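Small milk cartons for packed lunches – whole or low fat?
Page 1 of 1

tredthorpe_mom
School started back in September and I'm packing two lunches a day. Do you buy the big jug and fill a thermos, or the little shelf-stable cartons? Mine are 7 and 9 and leave half of whatever I send.

Driline14
Jug and thermos. Cartons are a waste of money and you end up with a trash can full of them by Monday.

S. Waweru
Disagree. I washed thermoses for two years and one always came home sour. Cartons go in the bag, cartons go in the recycling at school. Done.

Driline14
Rinse it when they get home. Takes ten seconds.

S. Waweru
If they remember to take it out of the backpack, sure.

beatriz_az
Size matters more than the jug question. The 250 mL ones are the right amount for my son, and he finishes them. I get the Member's Mark kind with the cartoon cow on it, and the print says whole, so that answers the low fat part for us. He eats at the kitchen table after school too, on the checked plastic cloth, usually with a snack pack next to the milk.

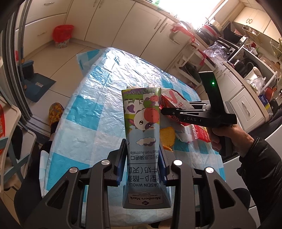 tredthorpe_mom
Thanks. 250 might be a bit much for the younger one but I'll try it.

Driline14
Still say thermos – you can fill it halfway.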